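Household > Halls and Stairs > Keeping Walkways Clear

Keeping a long hallway and stairs in order
By Rohani Siregar
18 November 2020

Long hallways collect things. In the old building on Putgate where I look after the shared areas, the usual trouble is shoes, parcels and wet umbrellas left by the stairs. Half an hour a week keeps it under control. Start at the top of the stairs and work down, so the dust ends up on the floor you have yet to sweep.
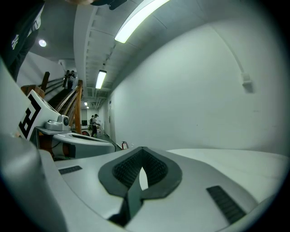

Wooden handrails need less than people think. Wipe them with a cloth wrung out in warm water and a drop of washing-up liquid, then go over them with a dry one. On a staircase with dark treads like these, pale dust and grit show quickly, so brush each tread from the back corners forward. Polish stays off the treads altogether, as it makes them slippery. I do the rails every 4 weeks and the treads every week.

Plain white walls mark at hip height, where bags rub along them. A soft pencil rubber takes off most scuffs. For anything left, use a barely damp sponge and work in small circles. Skirting boards can be done with an old sock over the hand. Keep water well away from sockets, and leave the space in front of a fire extinguisher free of boxes and coats. 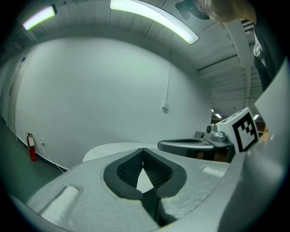

What should I do with a cable that has to cross the floor? Run it along the foot of the wall if it will reach, and put a rubber cable cover over any part that people step across. Unplug it and coil it when the job is done.

Recent in Household
Getting candle wax out of a rug
Wahyudi Mangundap on squeaky floorboards
Where to keep wet umbrellas
6 uses for old towels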